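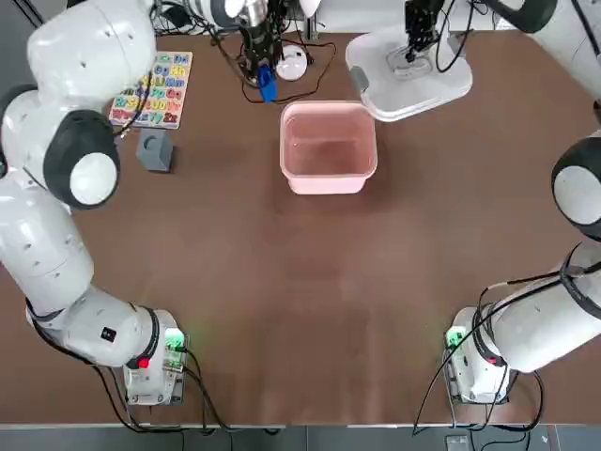
Iman Filali asked whether a table may be put back into use as soon as the oil feels dry to the hand, and the reply from the Druvdale workshop was that it may not. A surface that feels dry has only begun to harden. The full schedule in this section applies to every table finished with Brollari Table Oil, including tables that are oiled again after a light sanding.

Section 4. Oiling and Curing the Tabletop

4.1 Before you begin

Work in a room held at 20 °C or slightly above, with a window open. Direct sunlight on the surface will cause the oil to set unevenly. One can covers one standard Eltdale table, top and edges, with two coats.

You will need:
Brollari Table Oil, stirred and not shaken
Lint-free cotton cloths
A fine abrasive pad
A metal container with a lid, filled with water

CAUTION: Cloths soaked in oil can heat up and catch fire without a flame. Place every used cloth in the water-filled container at once. Do not leave cloths folded, bunched or in a waste bin.

4.2 First coat

1. Wipe the tabletop with a barely damp cloth and allow it to dry completely.
2. Pour a small amount of oil onto a clean cloth. Do not pour oil onto the wood.
3. Apply the oil along the grain, working from one short end to the other. Include the edges.
4. Wait 23 minutes. Dull patches may appear where the wood has taken up more oil. Apply a little more to these areas only.
5. Wipe off all remaining oil with a dry cloth. The surface should not feel sticky.
6. Leave the table uncovered overnight.

NOTE: Oil left standing on the surface will form a skin. If this happens, rub the area with the abrasive pad and a few drops of fresh oil, then wipe dry.

4.3 Second coat

7. Rub the whole surface lightly with the abrasive pad, along the grain.
8. Remove the dust with a dry cloth.
9. Repeat steps 2 through 6, using about half as much oil.

4.4 Curing

10. Keep the surface clear for two full days after the second coat.
11. After that, the table may be used with care. Wipe up water, coffee and wine promptly, and place mats under plates.
12. Curing may take up to 90 days in a cool or damp room. Do not use tablecloths with a plastic backing during this time — trapped moisture will leave pale marks.

4.5 Tables with the Ki extension leaf

Remove the leaf and oil it separately, flat and face up. Keep oil away from the runners and the locking catch. Refit the leaf only after step 10 is complete. For the care of the runners, see Section 6.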